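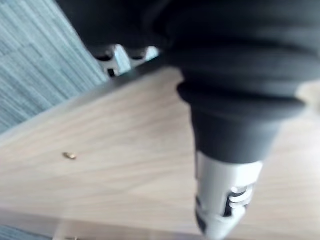 *Light wood top, small brass-colored piece toward the left.*

**Storing file boxes in a two-door cabinet: flat or upright?**

**gusset_ok** — 9:40

I'm re-shelving the job archive at Premedia. The register runs to 1,121 jobs, and the current ones go in a low cabinet with two hinged doors and one shelf. The boxes are blue Bedeo plastic, 70 mm spine, label at the base of the front face.

Upright is my preference. A box comes out with one hand and its neighbors stay put. The shelf height is the problem. Upright leaves 3 mm of clearance, so every box has to be tilted to get past the edge of the top.

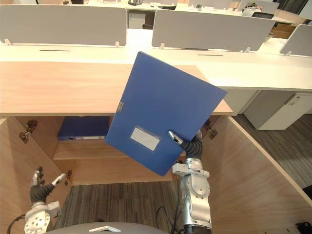
The alternative is to lay them flat in stacks and read the spines. That uses the depth better, but anything at the bottom means lifting the stack off first. I would like to settle this before I print labels, as the text direction depends on it.

**marl_and_clay** — 10:15

Flat, no more than three high. Plastic file boxes stored upright and half full let the paper slump, and the bottom corners curl within a year. I have thrown out enough Dunstan boxes to be sure of it.

**tenon_b** — 10:52

Disagree. Slump comes from underfilled boxes. Put a spring clamp or a piece of backing board in each one and upright is fine. Flat stacks get out of order the first time someone is in a hurry.

Can you drop the shelf one hole? My Estov cabinet has pins at 40 mm spacing, and one step down fixed the same clearance.

**gusset_ok** — 11:30

One step down on mine takes too much from the lower bay, so the shelf stays where it is.

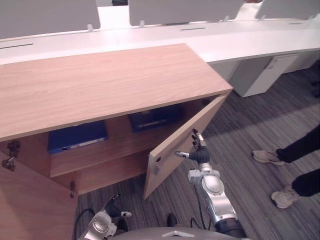

Labels are the other constraint. Whatever orientation I choose, the job number has to be readable from standing height with both doors open. The blue one at the left is lying flat with its spine to the front, and the pale strip is easy enough to find. The darker navy one farther back on the right sits in the shadow of the top, and I would not want to read small type there. Probably larger numerals, and nothing pushed to the back.

**marl_and_clay** — 11:48

Then you've answered it. Flat, spines out, pulled forward to the shelf edge. Print the numerals along the spine.

**tenon_b** — 12:20

He's answered the label question. Retrieval is still worse. If these are current jobs, retrieval is what matters.
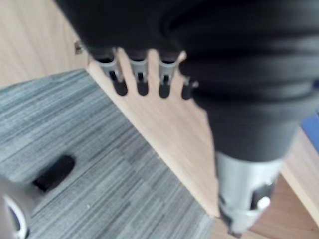 One more point, on wear. Boxes dragged in and out flat will scuff the shelf front long before upright ones do, and a veneer edge chips easily. The wood behind there has a smooth face and a fine, pale grain, and on a finish that light I would expect dark scuffs to show. Felt strip on the front edge, whichever way you go.

**gusset_ok** — 13:05

Felt is ordered. I'll run flat on the shelf, two high, and upright in the lower bay, where there is more height. Labels get the number twice, once in each direction. I'll post the retrieval complaints in January.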